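Sweet potatoes splitting lengthwise before harvest
Posted 10 Jul 2019 by Talavera

I grow a purple variety in two raised beds, 40 feet of row in all. I dug one plant early and the roots had deep ridges and long cracks. The tops look healthy. Am I watering wrong, or is it the soil?

Dalulik
Most likely uneven water. If the bed dries out and then gets soaked, the roots swell faster than the skin can stretch. Water on a set schedule and stop three or four weeks before you dig. Ridges without cracks are mostly a looks problem – they cook the same.

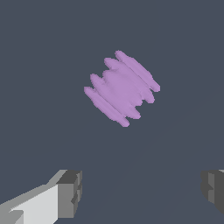
Picture: Erno

Heavy soil will also give you lumpy roots, and so will too much nitrogen. Skip the lawn feed. I put mine in with compost only and mulch with straw in August.

Tadow
mine do that every year, we eat them anyway

Comments

Talavera: Thanks. I had been soaking them whenever I remembered – will put the hose on a timer.

Erno: Check for wireworms too. Small round holes, not cracks.

Dalulik: Agreed. Dig one more plant from the other bed before you change anything.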